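Natthorpe Tenants' Network Questions Werus "Self-Care" Laundry Program

NATTHORPE, March - The Natthorpe Tenants' Network today asked property manager Fuchs to hold off on a plan that would replace ordinary coin laundry rooms with a subscription service run by Werus. Fuchs calls the plan an upgrade. The Network has read the terms and is not convinced.

Under the proposal, 400 households in the Gruvbridge buildings would pay a flat monthly fee for access to what Werus describes as "smart garment care." The fee would be charged whether a household washes every day or never. Tenants who already own a washer would pay it too. Werus says the new machines will make clothes last longer, but the material sent to residents contains no test results, no comparison with the machines now in place and no explanation of what "longer" means.

The Network asked for those figures in writing. The reply, which took 14 days, was a second copy of the brochure.

"We have no quarrel with new washers," the Network said in a statement. "The old ones eat quarters and the dryer in the north building has been out of order since the fall. We would like somebody to fix it before we are asked to sign up for a lifestyle."

The contract raises other questions. It runs for 30 months and renews on its own unless a tenant cancels by letter. Damage claims must be filed within 6 hours of the end of a cycle, a hard deadline for anyone who starts a load before a night shift. Dark clothing, knits and anything with elastic are listed as "washed at the owner's risk." That covers most of what people in Gruvbridge wear to work.

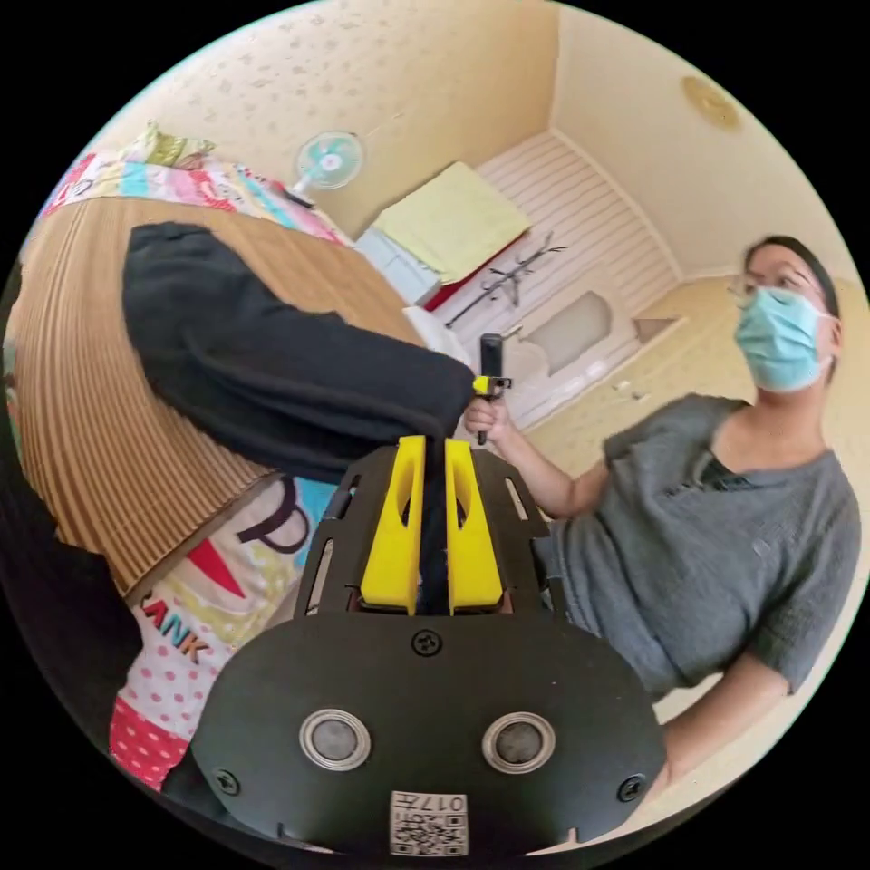
Werus also promises savings on water and power. Those savings would go to Fuchs, which pays the utility bills for the laundry rooms. Nothing in the plan says rents or fees would come down as a result.

The Network is asking Fuchs to publish the full contract, repair the existing dryer, and let households opt out without a penalty. It also wants a trial in one building before any tenant is charged.

Fuchs has invited residents to an information session on Friday at 10 a.m., when many of them will be at work. The Network has asked for an evening session as well and is waiting for an answer.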